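How to Wash White Cotton Curtains Without Making Them Gray

I washed my curtains wrong for many years, so I write down the method which works for me now. It is for plain cotton without lining. If your label says dry clean only, please follow the label.

First take off all hooks and rings. Shake the curtains outside or at an open window. Dust that goes into the machine becomes mud, and this mud is what makes the cloth gray.

Then soak them in the bathtub with cold water for 30 minutes. Pour the water out and repeat if it looks brown. My neighbor Cauã Leite soaks his overnight, but I find one hour is plenty.

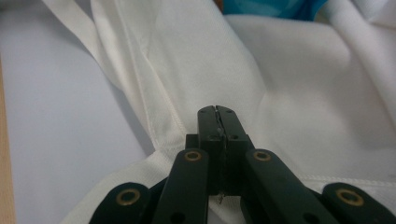

Wash at a low temperature, only curtains and nothing else. The drum should be half full, so the fabric can move. I use 5 spoons of washing soda together with normal powder, and no softener. Choose a slow spin, otherwise you get hard creases that stay even after ironing.

Hang the curtains back on the rail while they are still damp. Their own weight pulls them straight. Leave the window open a little and put an old towel on the floor for the drops.

In our flat in Grirstead we have much traffic, so I do this every 14 weeks. In a quiet street twice a year is enough.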